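Vormachen statt programmieren
Wie Ukargate Roboterarmen feinmotorische Handgriffe per Fernsteuerung beibringt

Eine Karte aus einem Halter nehmen und in eine Klarsichthülle stecken: Für einen Menschen dauert das wenige Sekunden. Für einen Greifer mit zwei Fingern ist es eine Aufgabe mit mehreren Kontaktphasen, von denen sich keine sauber in Koordinaten fassen lässt. Bei Ukargate in Arruda wird der Ablauf deshalb vorgemacht. Eine Bedienperson führt einen baugleichen Steuerarm, der Arbeitsarm folgt, und die Software Edov zeichnet Gelenkwinkel, Fingeröffnung und Kamerabilder auf.

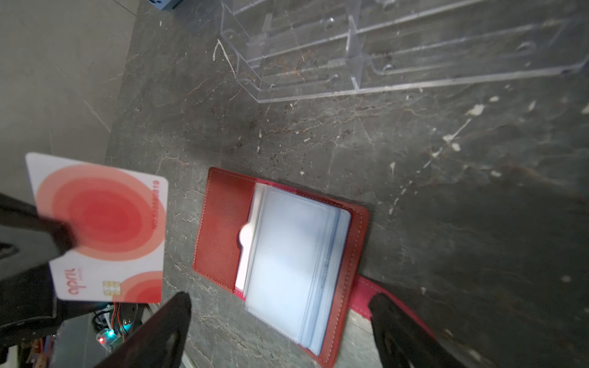

Der Datensatz mit der Bezeichnung Jilby umfasst bisher 2000 Vorführungen, verteilt auf acht Bedienpersonen. Davon wurden 269 verworfen, meist wegen Aussetzern in der Aufzeichnung, in wenigen Fällen wegen eines Zusammenstoßes mit dem Aufbau. Schwieriger als das Greifen selbst ist die Wahl der Griffstelle. Wird die Kunststoffkarte nahe der Kante gefasst, bleibt der größte Teil der Fläche frei, sie kann sich zwischen den Fingern aber leichter verdrehen. Hinzu kommen die glänzenden Hüllen im offenen roten Kartenetui: Sie spiegeln so stark, dass ihr Inhalt im Kamerabild stellenweise verschwindet. Die Bedienpersonen sind angehalten, vor dem Einschieben kurz innezuhalten - die Pause erleichtert später die Trennung der Teilschritte.

Aufgezeichnet wird mit wechselnden Startlagen. Das Etui wird zwischen den Durchgängen gedreht und verschoben, damit das Modell keine feste Bahn auswendig lernt. 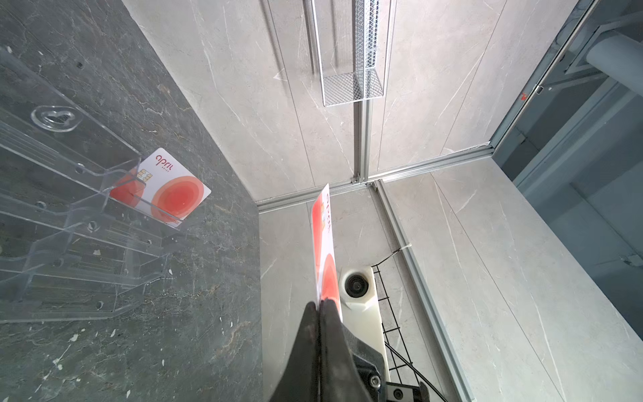
Wie viele Vorführungen braucht ein solcher Handgriff? In Arruda lag die Schwelle bei 566 brauchbaren Durchgängen; darunter verfehlte das trainierte Modell die Öffnung der Hülle zu oft. Für das bloße Entnehmen einer Karte genügte ein Bruchteil davon.

Die Qualität der Vorführung wiegt dabei schwerer als das Tempo. Zögerliche Korrekturen übernimmt das Modell ebenso wie saubere Bewegungen. Besonders deutlich wird das beim Anheben einer einzelnen Hülle vom Stapel. Die Folie gibt nach, haftet an der nächsten und liefert kaum ein verwertbares Kraftsignal. Ukargate lässt diesen Teilschritt inzwischen getrennt üben, bevor der vollständige Ablauf aufgenommen wird.

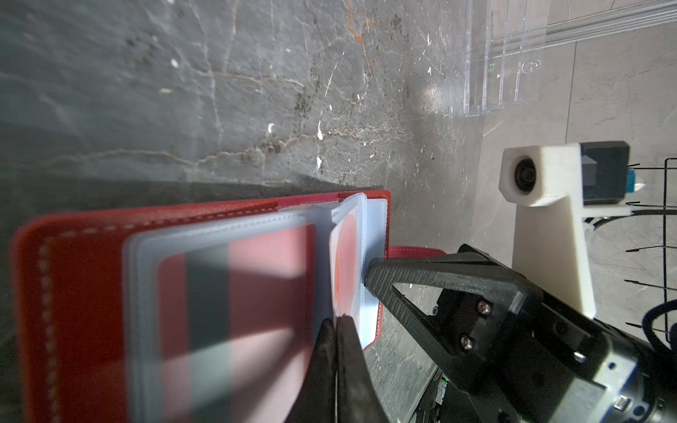 Am Steuerarm fehle vor allem das Gefühl für den Widerstand, heißt es aus dem Kreis der Bedienpersonen; wer zu fest zudrücke, merke es erst am Bild. Eine Kraftrückmeldung ist für die nächste Ausbaustufe vorgesehen. Bis dahin begrenzt Edov den Schließdruck der Finger über den Motorstrom, mit einem festen Wert für Karten und einem niedrigeren für Folien.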